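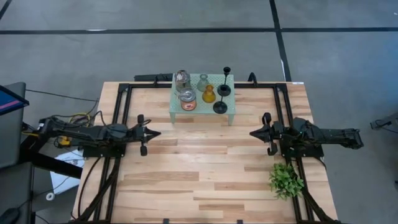

Fig. 4. Two-arm table with the green platform loaded, grippers facing each other.

4. Getting the table ready for a recording block

Welcome to the part of the Kallura guide we like best! Sections 1 to 3 got your arms bolted down, powered and talking to each other. From here on you get to move things, and a few good habits at the table will make everything you record at Kandpal or at your own site far more useful to the people who train on it later.

The rules in this section apply to every two-arm station that follows the Barkia table standard. Where your site has stricter rules, follow those.

4.1 Before you power the arms

1. Walk the whole table once. Look at the frame, both arm mounts and the cable runs down the sides.
2. Check that no cable crosses the open surface between the grippers. A cable may follow an arm link, but it must have enough slack for full reach.
3. Clear the floor where the operator will stand. Loose paper goes on the shelf.
4. Set the platform toward the far edge, near the center. Both arms must be able to reach it.
5. Find the stop button with your hand, without looking. Do this every time, even at a station you know well.

CAUTION: Keep hands, sleeves and lanyards off the table whenever the arms are live. To move an object by hand, press pause, wait for the status light to turn amber, and then reach in.

4.2 Placing the objects

Here comes the fun bit. A good layout mixes shapes that ask different things of a gripper: a jar with a lid, a can, a narrow-necked bottle, a conical flask, a candle holder with a thin stem. Tall and slim next to short and wide is great — the arms have to plan around their neighbors, and you get much richer recordings out of the same amount of time.

1. Put taller objects toward the back of the platform where you can.
2. Stand every object with its full base on the platform. No overhang.
3. Leave at least 30 mm between an object and the platform edge on the side the arm will come from.
4. Keep lids on. Containers with anything inside stay closed for the whole block.
5. Soft or light items, such as artificial plants, may go directly on the wood.
6. Save the layout under a new name in Prurnico before the first run. Do not overwrite an old one.

NOTE: Glass is allowed, and we encourage it! Clear and tinted glass are both hard for depth sensing, so the recordings are worth having. Inspect each piece for chips first and take chipped pieces out of the set for good.

CAUTION: When glass is on the table, limit grip force to 14 N and speed to 40 percent. Eye protection is required for everyone within reach of the frame.

4.3 Home position

Bring both arms to home before every run. At home the grippers point toward each other over the open wood, clear of the platform. If either gripper is above an object, jog it back by hand control and save home again. Trilok Ahuja's team added this rule in February after comparing start poses across stations, and matching them has made a lovely difference to how well the sets line up.

4.4 During the block

— One person drives, one person watches. The watcher holds the stop button and does nothing else.
— If an object falls, stop the run and mark it "dropped." Keep the file. Dropped runs are good data.
— Never catch a falling object.
— Swap driver and watcher after every 30 minutes.

4.5 Wear and logging

Gripper pads are rated for around 3,000 closes. Prurnico keeps the count under Station > Pads and shows a reminder on the start page. Change both pads on a gripper together and run the zero routine (section 6.2) before you record again.

Send changes to these rules to Girish Yadav with the station number and a saved layout attached. Suggestions from operators are very welcome, and several of the steps above started that way.

Continue to section 5, Naming and labeling runs.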